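Wallstead Wrestling Alliance

The Wallstead Wrestling Alliance (WWA) is an independent professional wrestling promotion based in the town of Wallstead. It was founded by Eoin Brennan, a former tag team wrestler, and is jointly owned by Brennan and the promoter Akash Katiyar. The company runs monthly live events, most of them at the Watkins Hall, and distributes recordings of its matches through its own subscription service.

History

Brennan began promoting shows after retiring from the ring with a shoulder injury. The first WWA card was held on a Sunday afternoon in March before a crowd of 75, with six matches and no recognized championship. Early events relied on trainees from Brennan's wrestling school, and several performers worked twice on the same card under different masks.

Katiyar joined as co-owner in the promotion's third season and took charge of ticketing, television production and talent contracts. Under his direction the WWA moved from a community gymnasium to the Watkins Hall, adopted a fixed monthly schedule and began to book wrestlers from outside the region. The largest attendance recorded by the company is 2,232, for the second edition of its annual supercard, Night of Anvils.

Championships

The WWA recognizes 2 active titles. The Heavyweight Championship was first awarded at the end of a 12-man tournament, won by the masked wrestler Zisotov, who defeated Lemex in the final by submission. The Tag Team Championship was introduced the following season. A third title, the Hardcore Championship, was retired after its holder left the company without losing the belt.

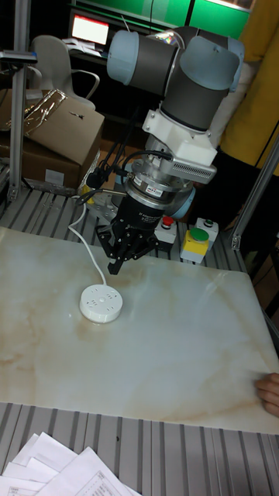
Robotic arm with a black gripper above a white marble-patterned board.

Style and presentation

WWA events favor longer matches and limited use of outside interference. Disqualification finishes are rare, and title matches may end only by pinfall, submission or count-out. Interviews are conducted at ringside in front of the audience, a practice retained from the gymnasium period, when the venue had no separate interview area.

The rivalry between Zisotov and Lemex formed the main storyline of the promotion's first four seasons. Originally presented as training partners, the two separated when Lemex attacked Zisotov after the tournament final. Their feud concluded in a steel cage match at Night of Anvils, after which Lemex was written out of the storyline for several months. He returned as a villainous manager and later resumed wrestling in the tag team division.

Training school

The Wallstead Wrestling School operates under the same ownership as the promotion. Students complete a basic course in falls, holds and ring safety before they are considered for live events. Brennan remains head trainer. Graduates usually make their first appearance in the opening match of a monthly card, often against an established member of the roster.

See also

Independent circuit
Professional wrestling promotion
Steel cage match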